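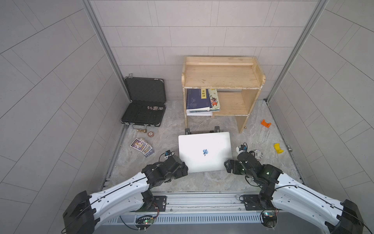
Ticket: MacBook won't wake after the lid's been closed
Opened by: Kathleen Ó Dálaigh, Worstead office
Assigned to: Roald Rustad
Priority: Normal
Opened: Thursday, October 20, 2022

Kathleen, 9:12 am
Hi Roald, me again, sorry! It's the silver Apple laptop this time, the one I use for the Wekham accounts. If I shut the lid and leave it for a bit, it's dead as a doornail when I open it back up. Black screen, no keyboard lights, nothing when I mash the keys. I have to hold the power button down until it gives in and restarts, and then whatever I hadn't saved is gone (I lost most of a supplier letter yesterday and I'm still a bit sour about it).

It's been doing it on and off since August but it used to be once a fortnight and now it's most mornings. The lid isn't cracked or anything and I haven't spilled on it, before you ask.

Roald, 9:40 am
Hey Kathleen, no need to be sorry, I like this kind better than printers. Couple of things to check for me. Is it plugged in when you close it? And is the Prendport dock attached, or just the charger on its own? Also go to the Apple menu, About This Mac, System Report, then Power, and tell me the cycle count and what it says beside Condition.

Kathleen, 10:05 am
Okay, found it, took me a while because I was in the wrong menu. Cycle count is 700 and the condition says Normal. The dock is always attached when I'm at my desk. At home it's just the charger, and now that you mention it I don't think it's ever done it at home??

Roald, 10:18 am
Ooh, that's useful. Let's leave the battery alone for now then. Here's what I'd like you to try:

Save everything. Pull the dock cable out. Close the lid, go make a tea and come back in 15 minutes. Open it and see if it wakes. Then do the same again with the dock in. Don't put anything on top of it while it's shut, please, I've seen your desk.

Kathleen, 11:02 am
Rude, but fair. I moved the folders.

Without the dock: woke up straight away, asked for my password, all good. With the dock: black screen, had to force it off again. I did both tests twice so I'd be sure and got the same thing each time.

Roald, 11:25 am
Beauty, it's the dock or something hanging off it. What have you got plugged in there? I've got you down for a monitor and the network cable but I bet there's more.

Kathleen, 11:31 am
Monitor, network, my mouse, and the little backup drive from the Mbwambo job that I never unplugged. It's a 900 GB one, if that matters. Is it the drive? Please don't say it's the drive, I think half my photos are on there.

Roald, 11:38 am
Your photos should be fine. Eject it properly, unplug it, leave the rest where it is and run the closed lid test again.

Kathleen, 1:20 pm
Woke up!! Did it again over lunch with the lid down the whole time and it woke up then too. So that's 2 out of 2 with the dock on and no drive.

Roald, 1:34 pm
Great stuff. Leave the drive off overnight and I'll bring over a different cable for it tomorrow. If it still plays up with a new cable we'll copy your photos somewhere safer and retire it. I'm keeping this open until you've had 4 good mornings in a row.

Kathleen, 1:41 pm
Deal. I'll keep score on a sticky note. And I'm saving that supplier letter every five seconds from now on.

Status: Pending, waiting on user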